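We use cookies to remember your settings and count visits. By staying on this site you agree to this. Accept / Manage

How to make a plain white three-sided work bay

by Fiachra Ó Gríofa
22 February 2022

Quick write-up, been promising this one since September. Flat white work surface, white wall at the back, a wall each side, open front. Good for sorting small stuff, for taking pictures of small stuff, for anything where you want to see the thing on the table and not the garage behind it. Took me a weekend, most of it waiting on paint.

Total was $221 including the light. You can go a lot cheaper if you have board lying around. I didn't.

What you need

Smooth board for the back, the sides and the top. Smooth both faces if you can get it, otherwise good face in.
A base frame or a solid table. Mine is a Hegarty bench, second hand, a bit long.
Matte off-white paint. I used Rustach wall paint, the flat one. No satin, no eggshell.
Filler, fine sandpaper, a small foam roller.
Paintable caulk for the wall joints.
Corner brackets and short screws. 10 brackets, had two left over.
One wide light. Westis panel here, any soft light will do.
Square, pencil, jigsaw, clamps.

Step 1. Size it

Put everything you'll want on the surface down on the floor. Spread it out like you would when working. Mark round it with tape. Then go bigger, a hand's width on every side at least. Mine came out with a 70 cm deep top and I would not want less. Wall height – tall enough that you don't look over it from where you sit or stand.

Step 2. Cut the top and the walls

Top first, check it's square, then the back to match. Sides last. Label them on the outside face, in pencil. I labeled mine on the inside in marker and it came thru two coats.

Step 3. Cutouts

If you bolt anything down or run wires underneath, do the cutouts now, while the top is still loose. Rectangles are easiest. Drill the corners, jigsaw between the holes, sand the edges. Keep them toward the front so you can reach in. Make them bigger than the plate or whatever goes in there – you need room for fingers and a screwdriver.

Dry fit everything. Take it back out. Yes, before painting.

Step 4. Stand the walls up

Back wall first. Clamp, check with the square, brackets on the outside. Then the sides. You can angle the side walls a little if you like, it gives you more elbow room at the front. Brackets always outside or they show.

Check the bottom edge where the wall meets the surface. Any gap there shows up as a dark line later and it's the first thing you'll see every single time you sit down.

Step 5. Fill and sand

Filler over the screw heads. Let it go hard, then sand. Caulk along the bottom joints and up the back corners, thin bead, wet finger, one pass. Don't keep going back over it. Wipe all the dust off with a damp cloth and leave it over night.

Step 6. Paint

Thin coats with the foam roller. I did 4 on the top and fewer on the walls. Light sand between coats on the top only. Roll the last coat all in one direction. Same can for walls and surface, don't try to match two whites.

If it looks blotchy when it's half dry, leave it alone.

You're after something like this. Matte walls, off-white, corners clean where the walls meet the floor. Back wall brighter near the center, a bit grayer low down at the sides.

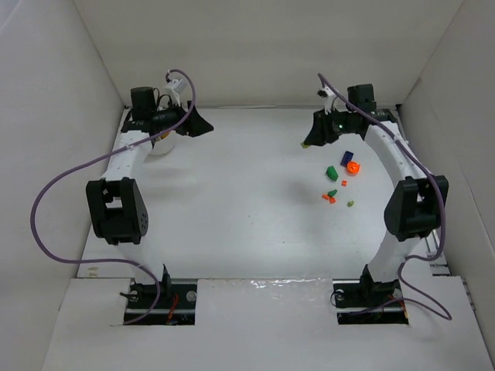
Step 7. Light it

Panel overhead, tipped slightly at the back wall. Switch off the room lights and look. A bit of falloff toward the bottom corners is fine. A hot spot on the surface isn't – raise the light or hang some thin white cloth in front, well clear of anything that gets warm.

Check shadows with a mug. Put it in the middle, then near each side wall. If you get two hard shadows you have another lamp on somewhere. Mine was the one over the stairs.

Step 8. Tidy the cables

Power off. Anything that can go down through a cutout goes down through a cutout. Clips underneath, every hand's width or so. Anything that has to move keeps its slack, so pull it through its full reach before you clip the rest.

Keeping it clean

Soft cloth, warm water, drop of dish soap. No scrub pads, they polish the matte and you get shiny patches. Pencil comes off with a regular eraser. For scuffs on the top I just roll another coat, keep a jar of the paint for that.

Don't park coffee on it. I keep a Jevo tray on the shelf next to the bay for cups, pens and the screws I haven't put away yet.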